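Community Help > Rugby Union > Club Administration

Postponed league match and an unavailable referee: what is the home club required to do?

Posted by Magdalini Tzanetos

I serve as fixtures secretary for Widby, an amateur rugby union club that fields two senior sides. Our home match against Tronesdale was called off on the morning of play when the pitch was found to be unfit. Tronesdale has proposed a new date, 14th September, which suits our players. The referee appointed to the original match has stated that he is not available on that date.

I would be grateful for guidance on two matters. The first is whether the appointment carries over to the new date or must be requested again. The second is whether the home club remains liable for the referee's travel costs for the match that was not played. He had already driven 41 miles when we reached him by telephone.

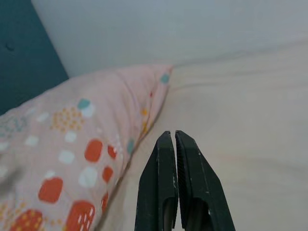 May a club propose its own referee for a rearranged league match?
A club may suggest a name, but the appointment rests with the referee society. Both clubs should wait for written confirmation before treating the matter as settled.

I should add that our league handbook speaks of "reasonable notice" without giving a number of days.

Posted by Aksel Riis

The position will depend in part on your own league, and the handbook should be read first. In the leagues I have dealt with, an appointment applies to a single match on a single date. Once the match is postponed, the appointment lapses and the home club must submit a new request. It is advisable to do so on the day the new date is agreed, as early September is a period of heavy demand and the lower divisions are normally filled last.

The request should state the following:

Names of both clubs and the division
Original date and reason for postponement
New date and kick-off time
Address of the ground, including the post code or zip code
Name and telephone number of the person who will meet the referee
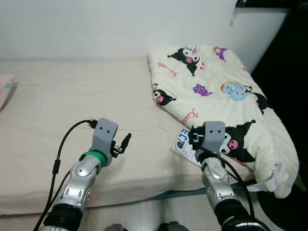 Where the new kick-off falls later in the afternoon than the original, this should be stated plainly in the request. A referee who has accepted an early match elsewhere may be able to cover a late one, provided the two grounds are near each other. Our society has filled several gaps in this manner.

With regard to travel costs, the usual practice is that the home club pays when the referee has already set out. The claim is made at the ordinary mileage rate and covers the return journey. A match fee is a separate matter, and many societies do not charge one when no play takes place.

Posted by Woo-jin Ahn

Just ring them. We had the same thing with Papadakis last season and it was sorted in 15 minutes.
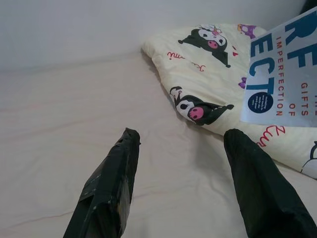 What happens if no referee can be found for the new date?
The clubs must inform the league, which will decide whether the match may go ahead under a club official or must be moved again. Some leagues permit the former only when both captains sign a form before kick-off.

Posted by Erdal Ertürk

I agree with Aksel Riis on the principal points and would add a note on pitch inspections. The league is likely to ask who declared the ground unfit and at what hour. If the decision was made by the club alone, a short signed statement should be kept with the match papers. If a local referee carried out the inspection, his or her name should be recorded. Fatano, where I served as secretary for several seasons, was once asked for such a statement long after the match had been replayed — and was fined 20 dollars when it could not be produced.

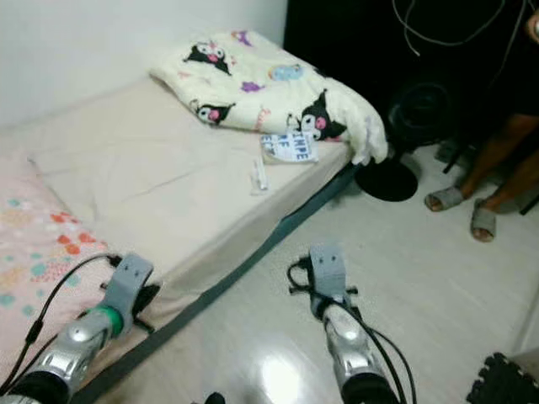 The statement need not be long. It should give the time of the inspection, the condition of the ground, and the time at which the visiting club and the referee were each informed. Telephone calls should be followed by an email, so that the times can be confirmed later if there is a dispute. Zübeyde Tekin, our present secretary, sends the same email to the league office and asks for a reply.

On "reasonable notice," I am not able to say how your league reads the phrase. Ours has treated anything under two hours as short notice for a visiting side, and the league office should be willing to tell you its own practice in writing.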